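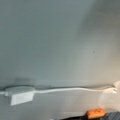
Plain gray, with one small dark speck.

Search this site... Go
Filed under: Home Fixes / Paint & Walls
01/04/2022 | by the Cerside blog

How I keep a house log (and stop buying the wrong paint)

I've bought the wrong gray twice now. Same brand, same aisle, and it dried two shades off in the hallway. So this January I finally started writing everything down, and I love it way more than I expected!

Start with paint. Write the room, the brand, the color number and the finish. My hallway is Tedier 3071 in eggshell (I had to scrape the lid with a butter knife to read it). Dab a little on the page and let it dry before you close the book, or you'll be peeling pages apart like I was.

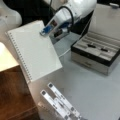

Next come the parts you replace over and over. Furnace filter size, bulb base, the washer for that one faucet. I give each room two facing pages and leave the right one blank, and if a room fills up I just tape in another sheet. Pencil is fine for anything you change a lot. Pen for the paint numbers.

Then add dates. The first week of the month I go around with a cup of coffee and write down what I changed. It takes me 20 minutes, less if I don't stop to wipe the baseboards (I always stop).

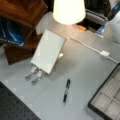
One reader wrote in to say she keeps hers in a spreadsheet, 256 rows and growing, and prints it every spring so the plumber can scribble on it. I tried that and kept forgetting to update the file, but if you already live in spreadsheets, go for it. Just put the paint tab first.

Tags: house log, touch-up paint, Tedier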